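Where Does the Water Go?

Every time you wash your hands or flush a toilet, water leaves your home. It does not disappear. It starts a long trip through pipes, tanks and ponds, and in the end it goes back to a river, a lake or the sea.

Used water has a name. It is called wastewater. It can carry soap, bits of food, hair, dirt, grease and germs. It has to be cleaned before it is let out into nature, or fish and plants would be harmed and people could get sick.

Down the drain

Under every sink there is a bent piece of pipe. It is shaped a bit like the letter U or the letter P, and plumbers call it a trap. Some water always stays in the bend. That small plug of water blocks bad smells from coming up out of the sewer. If a sink is not used for a long time, the water in the trap can dry up, and then the room starts to smell. Running the tap for a short time fills the trap again.

After the trap, the water runs into a wider pipe in the wall or under the floor. Water from the bathtub, the toilet and the washing machine joins it there. One large pipe then carries everything out of the building to the sewer under the street.

Most sewer pipes have no engine pushing the water along. They slope gently downhill, and gravity does the work. Where the land is flat or goes uphill, a pumping station lifts the water so that it can start flowing down again. The town of Grikstead has 4 pumping stations. The oldest one is on Clunik Street and looks like a small brick garage. 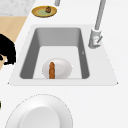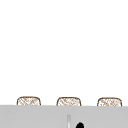

Grease is one of the biggest problems in a sewer. When it is hot it is runny, so it pours down the drain easily. Then it meets the cool pipe and turns hard, like candle wax. More grease sticks to it, then wipes and hair, and after a while the pipe is blocked. A plate lying in the sink, like the white oval one in the first picture, may not seem like much. But if every home in a town rinses greasy plates under the tap, a lot of fat ends up in the pipes. Scrape leftovers into the trash or the compost first, and wipe oily pans with a paper towel. Wet wipes should go in the trash too, even if the package says they can be flushed.

At the treatment plant

Igor Nowicki works at the Grikstead treatment plant, next to the Usia River. His day begins at 7 in the morning, when he checks the screens. These are rows of metal bars that catch large things. He has found toy cars, socks, a set of keys and, one November, a whole umbrella.

After the screens, the water moves slowly through a long channel. Sand and small stones are heavy, so they sink to the bottom. This part matters because sand would wear out the pumps.

Next come the big round tanks. Each one at Grikstead is 30 meters across. The water stays nearly still in them, and two things happen. Heavy dirt sinks and makes a thick mud called sludge. Grease and oil float to the top, where a long moving arm skims them off.

Tiny helpers

The water now looks cleaner, but there is still a lot in it that you cannot see. The next step is done by living things called bacteria. They are so small that you need a microscope to look at them. Some kinds of bacteria make people sick, but the ones in these tanks are useful. They eat the waste that is left in the water.

Bacteria need oxygen, just as you do. Air is blown in from the bottom of the tank, so the water looks as if it is boiling – but it is not hot at all. When the bacteria have finished, the water goes into one more set of still tanks. The bacteria clump together and sink, and many of them are sent back to work again.

At some plants the water is also passed through sand filters, or lit with a special ultraviolet lamp that stops germs from growing.

Back to the river

The clean water leaves the Grikstead plant through a pipe 80 centimeters wide and flows into the Usia. Workers test it every day. It is clean enough for the river, but it is not drinking water. Tap water is treated in a different building, the Ghaffari waterworks, which is upstream.

The sludge is used as well. It is kept warm in closed tanks, where other bacteria break it down and give off a gas. The plant burns this gas to make electricity for its pumps.

Words to know

Wastewater – water that has been used and needs cleaning
Trap – the bent pipe under a sink
Sludge – the thick mud that sinks in the tanks
Bacteria – very tiny living things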